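Jambridge paper pack is finally in the shop (and there's a freebie too)

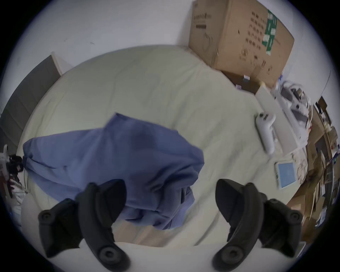
Well it only took me since December, but the Jambridge kit is up! I know, I know. I promised it to you lot ages ago and then I kept fiddling with it, and every time I thought I'd finished I'd open it up again in the morning and decide the mustard was too mustardy. It's done now. I've zipped it and I'm not allowed to touch it any more.

So what do you get? There are 20 papers in the main pack, half of them patterned and half plain, all 12 x 12 inches at 300 dpi so they'll print nicely if you still do proper printed pages. The patterns are a bit seaside boarding house — stripes, a wonky gingham, a little repeating teacup and one big blowsy rose that I drew by hand and scanned in about nine times before I got the lines to behave. The plains have a light linen texture on them. If you don't like texture, there's a folder called FLAT with the same colours and nothing on top, because a few of you asked for that last time and I do listen (eventually).

The elements are sold separately this time. I did think about putting everything in one enormous download but some of you are on slow connections and I still remember the emails after the Keltico kit! That one was a monster. So there's papers, there's elements, and there's a bundle with both, which works out cheaper than buying them one by one. My favourites in the elements are the torn ticket stubs and the bakery string. The string comes in loops, bows and one long straggly piece that you can run right across a double page. I've left the shadows off everything so you can add your own.

Now, the alpha. Jambridge has an upper case set only, sorry, plus numbers and an ampersand. I started on the lower case and got as far as g, and the g defeated me. It looked like a snail. I may go back to it if enough of you shout, but don't hold your breath. In the meantime it goes very well with the Tamuno typewriter set if you've already got that one, same sort of inky edge, and I've used the two together on three of my own layouts and been really pleased with them.

A quick word about file names, as I've changed how I do them. Everything in the new kit starts with jb, then the type, then the colour, so jb-paper-plum, jb-string-cream and so on. I did this after I had a look at my own stash folder one evening and found 1,782 files in it, and a shocking number were called things like "newone2" and "flower final FINAL". I'm slowly going back through the older kits and renaming those as well. If you re-download an old one and the names look different, it's still the same stuff inside, so please don't panic or think you've missed an update.

The freebie! It's a cluster made from bits of the kit — a rose, two stubs, some of the string and a blank tag for your journaling. It comes as a PNG, and there's a layered version as well for those of you who like to pull things apart. You'll find it at the bottom of the freebies page and it'll stay there until the next newsletter goes out, when I'll swap it for something else. Please send your friends to the page to fetch their own copy and don't pass the file along yourself. It's only a little thing but it does help me see what people like.

Newsletter folk get 50 per cent off the bundle with the code TEACUP, all in capitals, typed into the box at the basket page. Do make sure you hit "apply" before you pay! Somebody always forgets and then I have to sort out the refund by hand, and I'm hopeless at it.

Last bit. The next challenge starts at the beginning of the month and the theme is recipes, handwritten ones if you've got them. Use at least one thing from any of my kits, old or new, and post your page in the gallery by 10 in the evening on the last day. The winner gets to pick a kit, and that includes Movine, which I'm not putting in the shop until after the challenge closes. It's all greens and greys with lots of ferny bits, and there will be a lower case alphabet with that one. The g is already drawn.

Right, I'm off to rename some more flowers. Show me your pages!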